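Two arms, one laundry pile: the Plenier bench kit reviewed

By Maja Marciniak

Every year I get asked whether a machine can fold the wash yet. I used to say no and leave it there. This winter I spent most of February with the Plenier, a two-armed bench setup sold to small shops, rental houses and anyone with 2740 dollars and a free corner. It is pitched at light sorting, packing and cloth work. I cared most about the cloth.

Setup took me an afternoon. The arms clamp down easily and the cables are long enough, though they need to be kept out of the way of the elbows. The software, Skamulex, wants a fresh calibration whenever an arm gets bumped. That happens more than you would like.

Hard objects are mostly solved. Boxes, jars and spray bottles went from one side to the other with few drops, and a shop that packs the same items every day would get real use out of it. Cloth is a different job. A jar has one shape. A shirt has a new one every time it's put down, and the arm has to find an edge before it can do anything useful.

Costume pieces are harder than towels, as I see it. Plush trim is thick, the red fabric next to it is thin, and the fingers close on both at once.
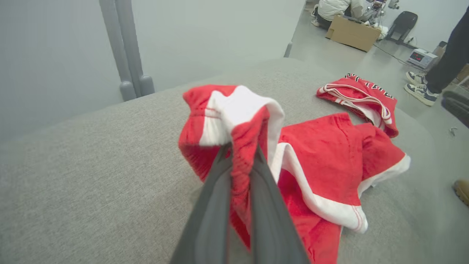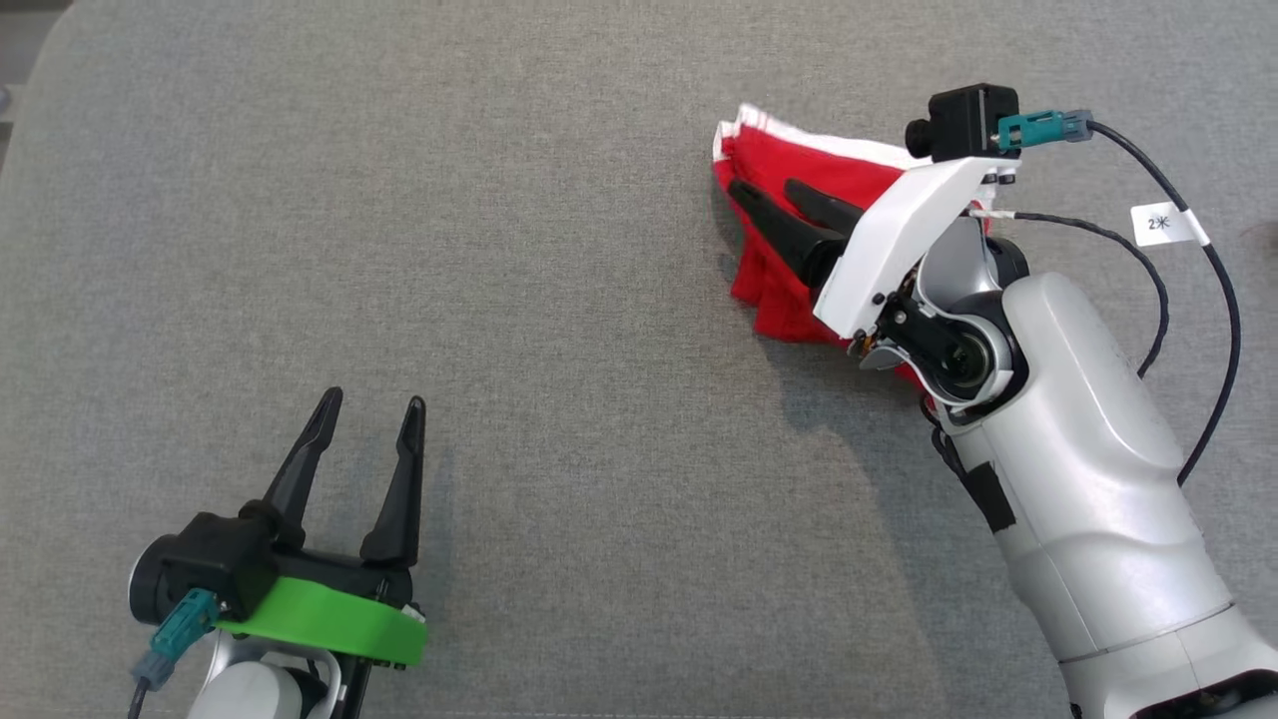 Red cloth with white trim, held in the gripper fingers.

Household Machines Review, Issue 4, page 2

Getting hold of the cloth is the good part. The fingers are narrow enough to take a fold, and the grip is firm without marking the fabric. What comes next is slow. To fold a garment you need two edges, one for each hand, and finding the second edge is where the Plenier spends its time. A person does this by feel. The arms do it by looking, and a bunched piece of cloth hides most of what they need to see.

I also tried the cheaper Setiawan, which has one arm. It can move laundry from a pile to a basket, and I would not ask more of it. The Plalent has stronger motors but wider fingers, and it picked up two layers when I wanted one.

Plenier rates its gripper pads for 2000 hours. I can't speak to that after a month, but mine show little wear.

Would I buy one? For a packing bench, yes. For a costume rental back room, only if someone is there to shake things out and lay them flat first, and that person is already halfway through the folding. At home, no. I still do my own towels, usually in front of the TV.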